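How a Book Gets Its Made-Up World

Jul 28, 2020

Many fantasy stories happen in places that do not exist. The writer has to decide where the rivers go, what people eat and how long a journey takes. This work is called world-building. It is usually done before the first chapter is written, and it often carries on until the last one is finished.

Starting with a map

A lot of writers begin by drawing a map. It does not need to be neat. It needs to show where things are and how far apart they are.

Take a land called Skamindale. It has two towns, Brultdale in the north and Grasel on the coast. The map says they are 200 miles apart. A person on foot can cover 20 miles in a day if the road is good, so the walk takes ten days. If a character leaves Brultdale at breakfast and eats supper in Grasel, the reader will notice. The writer must move the towns closer, or give the character something faster than feet.

Maps also follow the rules of real land. Rivers run downhill and join together on the way to the sea. Deserts are often found on the dry side of mountains. A writer may break these rules with magic, but the magic then becomes part of the story and has to be explained somewhere.
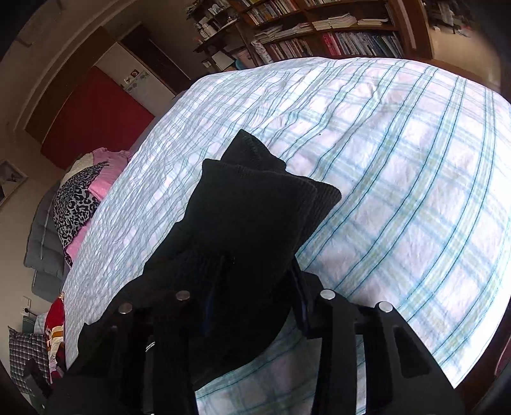 Names come next. Names from the same place should sound as if they belong to the same language. Brultdale and Skamindale both end in "dale", an old word for a valley. A reader who sees that ending a few times will start to expect a valley, even if the book never mentions one.

Keeping the facts straight

A long story contains a great many small facts. A series of 4 books may have 35 characters with names, and each of them has an age, a home and a way of speaking. Writers keep these facts in a notebook or a computer file, which is often called a story bible. It has nothing to do with religion. The word is used here to mean a book that you check when you need the right answer.

A story bible usually has a timeline too. This is a list of events in order, including events from long before the story begins. If a castle was built 2000 years ago, nobody alive can remember it being built — unless that world has people who live for a very long time.

When two parts of a story disagree, this is called a continuity error. A character might have green eyes in chapter one and brown eyes in chapter nine. Editors look for these mistakes before the book is printed. Some are missed, and readers write in about them.

Words to know

Continuity: when the facts in a story stay the same all the way through.

Series: a set of books that tell one long story or share the same world.

Timeline: a list of events in the order they happened.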